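The Issa Meter

1. Reading

The water meter for the lower terrace at Issa was housed in a concrete box beside the road, under an iron lid that took two hands to lift. Reet Koppel read it on the first working morning of every month. She wrote the figure in pencil, then in ink, then closed the lid.

In July the figure was wrong.

It was wrong by a small amount in a direction that meters do not go. The June entry was in her own handwriting and she had no reason to doubt it. The July reading was lower. She cleaned the glass with her sleeve and read it again. She waited. The smallest dial, a red pointer the length of a fingernail, was turning counterclockwise at a steady rate.

She entered the figure as read. In the column for remarks she wrote: Reverse flow. Check valve?

2. The valve

Gediminas Urbonaitė drove out from the district office with a replacement check valve and a box of gaskets. He shut off the main, drained the section, and took the old valve apart on the tailgate of the truck. The flap was intact. The spring was intact. The seat had a light scale on it that came off with a thumbnail.

"Nothing wrong with this," he said.

"Put the new one in anyway."

He put the new one in. They opened the main slowly to keep from hammering the pipe, and Reet knelt by the box. The red pointer stood still for a moment and then began to turn, counterclockwise, at the same rate as before.

Gediminas looked up the slope toward the reservoir, and then down the slope toward the houses. For water to travel from the houses to the reservoir it would have to be pushed. A pump would do it. There was no pump on the lower terrace. He had laid most of that pipe himself.

"How many are connected down there?" he asked.

"Two."

"And who's living in them?"

"One is shut up. Judit Barta has the other."

3. Interview

Judit Barta's house was the last before the gravel ended. She had the door open before they reached it. She had worked thirty years in the accounts department of the Grorkano cannery and she asked to see the logbook before she answered any questions.

She read the entries from the top of the page. She ran a finger down the column of figures and moved her lips slightly.

"I owe less than I did," she said.

"In a sense."

"In the sense of the bill."

Reet said that the bill would be held over until the fault was found. Judit said that she had paid for water going in one direction for most of her life and did not see why the rate should be different in the other. Gediminas asked if he could look under the sink.

Under the sink there was a trap, a stopcock, a bucket, and a can of Drodano drain powder with the lid rusted on. He opened the tap. Water came out with good pressure. He closed the tap. He put his ear to the pipe and held it there for a long time.

"It's running," he said.

"It has been running since my sister died," Judit said. "It runs uphill. I thought you people knew."

4. Pressure

They fitted a gauge at the stopcock and another at the reservoir outlet, and Gediminas sat at the top with a radio while Reet sat at the bottom with the other. They read the values to each other at intervals. The lower gauge was higher, as it should be in standing water, where each meter of drop adds its own share. After subtracting the share there was a remainder. The remainder was small and did not vary.

Reet wrote to the regional engineer, Getsemaní Robles, and enclosed copies of both columns. The reply was a single paragraph. The remainder was within the tolerance of the instruments. The meter should be replaced. A new Kekora unit would be sent.

The new unit came in a box with a printed card. It was installed before noon. It turned counterclockwise.

5. The sister

Judit made coffee for them on the last visit. She set out what she had and apologized for the cups. 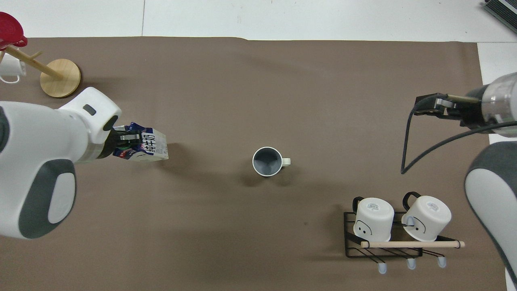
6. The shut house

The key to the other house hung on a nail inside Judit's pantry. It had belonged to the sister, whose name was Ea Brynjólfsdóttir, from the mother's second marriage. The two of them had not spoken in the final years. Judit gave this information in the same tone she had used for the cannery.

The stopcock in the shut house was open. Gediminas closed it and called the reading over the radio. Reet, at the box by the road, reported no change. He opened it again.

In the kitchen there was a ledger. It went back to the year of the connection, and it recorded the same meter, read privately, in a slanted hand. The final entry was 3299. Below it the writer had ruled a line and put down a second figure, 3000, with no unit and no remark.

Reet compared it against her own book. The meter had been falling since the week of that entry. At the present rate it would reach the lower figure on 11/01/2024.

"What happens then?" Gediminas asked.

"I read it on the first working morning," Reet said.

She took the key back to Judit, who hung it on its nail and asked whether the reading could be done with her present. Reet said there was no rule against it. The lid was heavy and she could use the help.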